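**Fultport student manipulation project, gripper notes** – Nov 16, 2018

---

1/ Progress thread for the Fultport project group. We've been rebuilding the fingertip pads on our parallel gripper since October. Posting the numbers and the mistakes so next term's group doesn't repeat them.

---

2/ Starting point: bare metal finger plates. Grip on flat stock was fine. Grip on anything with a curved side was bad. The part would rotate about the contact line during the lift and come off one side.

---

3/ First fix was thin rubber sheet, glued. It sheared off at the lower edge inside a week. The glue held to the metal and let go of the rubber. Do not use sheet under 2 mm for this.

---

4/ Second fix is what we run now: thicker red pads with a textured face, held mechanically at the top. A worn pad swaps out in a couple of minutes with one hex key. Ashley Bramwell drew the bracket. It took her three revisions, mostly to clear the bolt head on the plate.

---

5/ Tradeoff: the pads compress. Commanded opening and real opening no longer agree once there is load on the fingers. We had to redo the width calibration with pads fitted, and the old table in the Tikeck config is now wrong. It is still in the repo. Don't load it.

---

6/ Wrist camera view with the pads on:

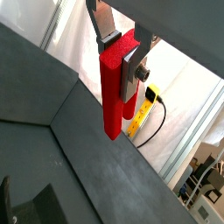

*Red pads, gray finger plate, tape measure off to the right.*

---

7/ The pads take up a lot of the wrist view. The near pad partly hides the far one, so any script that tries to find both pad edges from this camera will fail or return garbage. We tried it. Use the encoder for opening width and keep the camera for the part.

---

8/ Lighting is the other problem. White backdrop, matte dark gray work surface. Auto exposure meters on the backdrop and the surface drops to near black in some poses. We locked exposure manually and lost a little detail in the white. Acceptable.

---

9/ Panel seams on the work surface also get picked up as edges by the line detector. Masking them works until someone moves the base. Then the mask is off and you get phantom parts. Recheck the mask after every move.

---

10/ Test protocol, for anyone repeating this:

- 16 pick poses, same order every run
- force limit left at the Bloxham default
- wipe both pads between runs, dry cloth only
- log every slip, including the ones that recover

---

11/ Total so far is 600 picks, of which 112 were logged as slips. Most of those are from the two poses closest to the enclosure rail, where the arm comes in at a steep angle and only the lower part of the pad makes contact.

---

12/ We have not separated pad wear from pose error yet. The slip count goes up late in a session, which could be dust on the pads or could be drift in the wrist joint. Next run alternates fresh and used pads in the same poses.

---

13/ Question from the last thread: why not buy pads. Bositz sells a set that fits this plate pattern. The set costs more than our remaining budget for the term, and lead time would put it after the demo. If anyone has used them on curved parts, I'd like to see slip data.

---

14/ Open items:

- new width table, pads fitted
- bracket drawing exported with dimensions (Ashley)
- strain relief on the wrist cable – it has come loose twice
- delete the old Tikeck table

---

15/ Bracket files go up once the drawing is checked. Hole spacing in the current upload is for revision two and will not fit.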